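**Does anyone really sort small stuff by basket and tray?**

**ívar_h** – Tue 29 June

Trying the basket-and-tray method on the household odds and ends. Teal basket with the orange rim for anything with a handle, flat pink tray for anything that lies flat. Toys are still undecided. 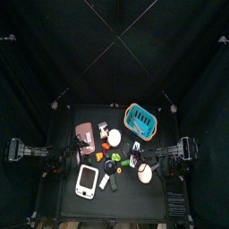
**Svetozár Sokol:** I don't buy it. A basket with slots down the sides is fine for pegs, but anything skinny pokes through and catches when you lift it out. And a flat tray isn't storage, it's a place to put things down until you need the tray.

**ívar_h**

The slots are why I like it, crumbs and grit fall through. I got the idea from the Arnby catalogue, for what it's worth.

**maihi_mum**

The Arnby catalogue also reckons a family of five owns six toys. We did the colour-coded tub thing last August and by the second week every tub was the everything tub. Kids don't read colours, they read "nearest".

**Svetozár Sokol**

Exactly. What did the whole setup cost?

**ívar_h**

Nothing, I had the basket and tray already. The Kovex drawer unit I was looking at is 456 dollars, so I thought I'd try this first.

**gumboot384**

456 for drawers, strewth. I've got the Kovex one in the laundry and the bottom drawer has never run straight. Mind you, I'd still take a crooked drawer over an open basket. Dust.

**maihi_mum**

Disagree on the drawers. Ours went in a drawer and we bought a second set of everything within the year. If I can't see the spatula I don't own a spatula.

**ívar_h**

That's my thinking too. One basket, tip it out, find the thing, chuck the rest back.

**Svetozár Sokol**

"Tip it out" is doing a lot of work there. You'll tip it out, get a phone call, and it'll be on the table till Sunday. Do you have a rule for the toys or not?

**ívar_h**

Not yet. Leaning towards a second basket, same size, no tray.

**gumboot384**

So two everything baskets – good luck, mate. Put a lid on one of them at least.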